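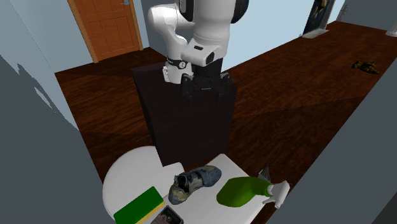
Vol. 9, No. 2

Figure 1. Rendered view of a robotic arm with a two-fingered gripper above a dark pedestal.

3.2 Embarrassment and the wish to withdraw

Embarrassment is usually short. In the diary part of the study, participants wrote down each time they felt embarrassed in front of other people, along with what they did next. Most entries described small events: forgetting a name, tripping on a step, waving at a stranger. The feeling was often strong at first and had faded by the time the evening form was filled in.

We recruited some 200 adults through notices at the Osness and Cendholm clinics. Each person kept a diary for two weeks in October and completed the Pellegrini Withdrawal Scale at the start and at the end. The scale asks how often a person avoids places or people after an awkward moment. Scores range from 0 to 60. People who were already being treated for social anxiety were not excluded, but their diaries were coded separately.

A group of 43 participants scored in the top range on withdrawal both times. Their diaries did not list more embarrassing events than those of the other participants. What differed was the time spent going over them. They described replaying a remark on the way home, at dinner and again in bed, and several wrote that they had changed a bus route or a lunch hour to avoid a witness.

We also asked whether participants had told anyone about the event. Those with low withdrawal scores often had, usually a partner or a coworker and usually on the same day. Those in the high group mostly kept it to themselves. We cannot say from these data which came first – a person who withdraws has fewer chances to talk, and a person who does not talk may find it easier to withdraw.

Two limits should be noted. The diaries rely on memory, and some people may have left out the events that troubled them most. The Cendholm sample was also older than the Osness sample, and older participants reported less embarrassment overall. Age was entered as a covariate in the analyses reported in Section 4.

An earlier study at Serkelthorpe used interviews in place of diaries and found a weaker link between replaying an event and avoiding others. The interviews took place up to a month after the events, and by then many of the smaller ones may have been forgotten.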